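Deltham robotics club, speaker notes, 19 December 2025

Slide 1. Say hi, thank school for the hall. Who we are, quick. Don't read the slide!!

Slide 2. Why folding. Rules changed in November, cloth task now worth 100 points. Cheng-en Liao wrote most of the grip code, point at him.

Slide 3. 154 practice runs logged so far. Mention teh bad ones too. Pause for questions, max 2. 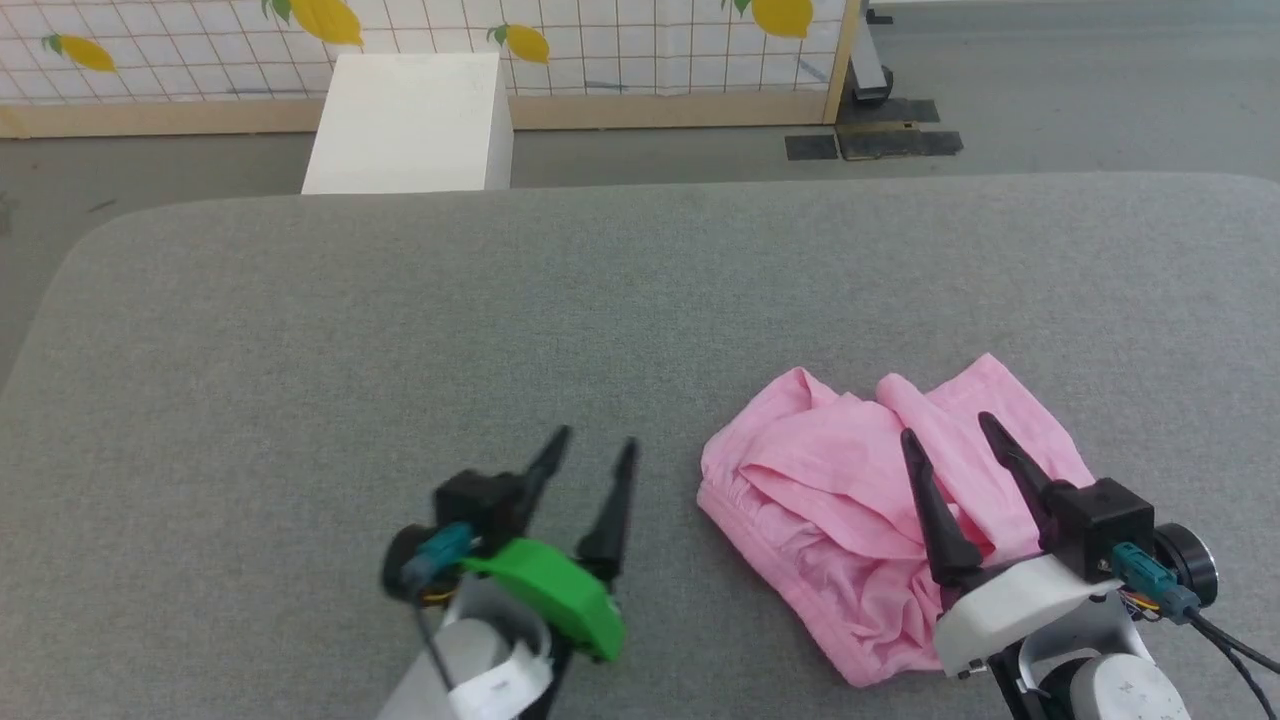
Slide 4. Grip before fold. Soft cloth bunches up, hard to find an edge. Look at the pink one, creases everywhere, finger pushed right into the folds. Ask room where they'd grab it. Then on to Grandmont heat, bus times, sign up sheet by door.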